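The Great Little-Box Sort-Out

Every August I tell myself I'm going to deal with the small stuff. You know the small stuff – the buttons, the beads, the picture hooks, the tiny Allen keys that came with a bookshelf we gave away when my daughter was still in nappies. It all lives in the hall cupboard, in tins and jars and one very sad ice cream tub, and whenever anybody needs a single drawing pin the whole lot has to come out onto the floor.

So this year I did something about it. I got the good table, I got a sheet, I put the kettle on, and I started with the plastic boxes themselves, before a single button went near them. My neighbour Thaís Lacerda reckons that's the wrong way round (she sorts first, buys boxes after) and she may well be right, but I already had the boxes! Over 52 jars and tins came out of that cupboard, by the way. I stopped keeping track after that and had a biscuit.

There are only a couple of photos this time, because I get carried away once I'm going and forget all about the blog. Have a scroll.

The table first. I'm very fond of it – rounded corners, so no more bruised hips, and a pale timber-coloured rim that goes with pretty much everything. The white sheet is the best trick I know for fiddly jobs. Anything small and dark shows up straight away, and when you've finished you can gather up the corners and tip the crumbs and fluff out the back door. 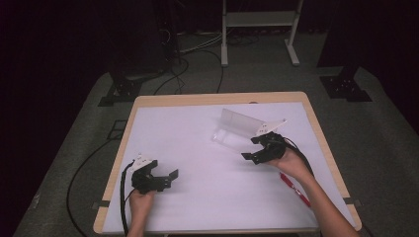
White sheet on, clear plastic case out, grey carpet safely out of the firing line.

That carpet, I should say, is the other reason for the sheet. It's a dark grey and it eats things. I lost the back of an earring in it at Easter and I'm still finding sequins from a school costume. If you've got carpet under your craft table, put the biggest sheet you own on top and let it go as close to the edges as it'll go. I leave a bit of the rim showing so I know where the table stops, which sounds silly until you've put a full tub of pins down on thin air. Ask me how I know!

A few people wrote in last time wanting to know about clear boxes versus coloured ones. I used to buy coloured. They look gorgeous lined up on a shelf and then you can't remember whether the teal one is zips or batteries. Clear or frosty ones are a bit plainer, but you get at least a rough idea of what's inside without opening the lot. My old set of Rirna tins was the worst for this – beautiful lids, complete mystery underneath. I've kept three of them for biscuits and the rest went to the op shop.

The other thing I look for now is dividers. Everaldo Coutinho at the hardware shop put me on to them years ago, when I came in to complain about washers. A box with no walls inside is just a smaller ice cream tub, as far as I'm concerned. With a few partitions you can keep your press studs away from your hooks and eyes, and you don't have to label each and every one unless you're that sort of person (I am that sort of person, the labels are coming).
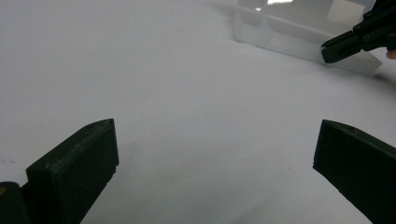

The frosted box with its little compartments, lovely and see-through against all that white.

I do like how the light comes along the top edge of it there. It makes a plain plastic box look quite fancy!

My plan for the filling is six compartments' worth to begin with: shirt buttons, coat buttons, press studs, hooks, safety pins, and one for whatever I can't identify. Thaís says the last one will be full by teatime. The beads are going in a separate box altogether because the kids use those, and they'd be into the pins in no time.

If you're doing yours as well, wipe the boxes out with a barely damp cloth first and leave the lids off for a bit before you fill them. And have a bowl handy for the rubbish. I always think I won't need one and then I've got a fistful of bent staples and nowhere to put them.

Next up is the ribbon drawer, which frightens me. If you've got a good way of storing ribbon that doesn't involve old cardboard tubes, leave me a comment – I've tried the tubes and they roll.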